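Notebook, sourdough and rye bench
08/05/2020

Starter feeding trial, second attempt. The first attempt is the three pages Raffaele stuck together with molasses, and I'm not going to reconstruct them from memory, mine or his.

Question is still the one Senga asked in June: does the Gelmont rye starter really need feeding every night, or have we been giving up our evenings to a jar for no reason? My money is on the jar having trained us.
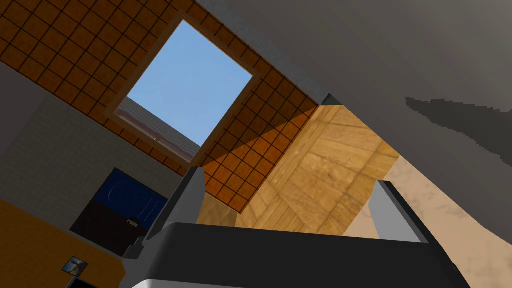
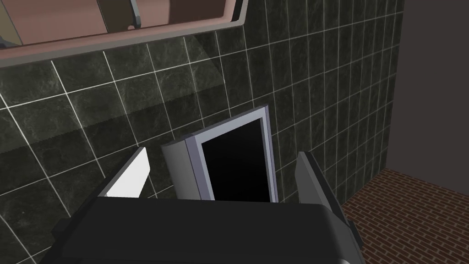 Two renders, same room. Gripper low in both, fingers up.

Setup. Two jars, same mother, split this morning. Jar A gets fed on the usual schedule with the usual whole rye. Jar B gets fed every other night and otherwise ignored, like a middle child. Both on the shelf over the proofer, lids resting, not screwed down. I repeat, not screwed down. Güven knows why I'm writing this and so does the ceiling.

Water from the filter jug. Flour from the open Lisito sack, which is getting near the bottom, so if the numbers go strange next week somebody check whether we've changed sacks before rewriting the theory of fermentation. Last time we spent a long afternoon blaming the yeast and it was the scale. The scale had a raisin under it.

Rubber band at the starting level on each jar. Please don't borrow the rubber bands. I have bought a bag of rubber bands and put it in the drawer marked RUBBER BANDS.

Observations, midday. A is up and domed. B is up too, a little behind, with bigger bubbles along the glass. Smell: A is yogurt and wet hay, B has more green apple in it. Siv says B smells like nail polish. I let her have that one in the book, but I smelled it again after she left and I'm staying with apple.

Baked from the older batch while waiting, partly for comparison and partly for lunch. Straight rye tins, 30 percent of the flour in the sour, no commercial yeast. Mixed by hand to a paste about as attractive as it ever is. Wet hands, wet scraper, smooth the top, dust, leave alone until the flour cracks. I went at pinholes and small cracks. Latrice would have gone earlier, and has told me so from across the room and again by text.

Dough temperature off the mixer bowl was 33 C, warmer than I wanted. The room has its own ideas this month. Next time start with cooler water and stop standing there admiring it.

Result: decent loaf. Slight gap under the top crust on one side, so it probably did go over a bit, and I have not mentioned this to Latrice. Crumb is not sticky at the bottom. Wrapped in a cloth, to be cut tomorrow. Somebody has already cut the end off the second one, and judging by the thickness of the slice it was Raffaele.

Afternoon check. A has started to flatten and is showing a ring on the glass where it used to be. B is still flat on top but hasn't dropped. If that holds, B is slower and not weaker, and Senga gets to be unbearable for a while. Too early to say so to her face.

Side business. The Stosora proofer is reading high again compared with the glass thermometer. Güven wants to recalibrate it. I want to stick a note on it saying "subtract two" and get on with my life. For now there's a note.

Also tried a spoonful of the Cele malt in a small test dough, because the sample has been looking at me since it arrived. Good color. Sweeter than I like, and it made the crumb gummy near the base, though that tin was in the cold corner of the oven and may deserve a fair hearing. Half the sample left, in the blue tub, label facing the wall for some reason.

To do:
Feed A tonight. Do NOT feed B tonight. Siv, this means you, I know you feel sorry for it.
Order rye before the sack runs out, for once.
Cut the wrapped loaf in the morning and write down the crumb before eating it.
Find the good lame. It was in the mug with the pencils, and now the mug has only pencils.
Ask Latrice for her timings on the tins, in writing, so that I can disagree with them properly.

Evening addition: A fed. B left alone. Somebody has drawn a sad face on B's lid.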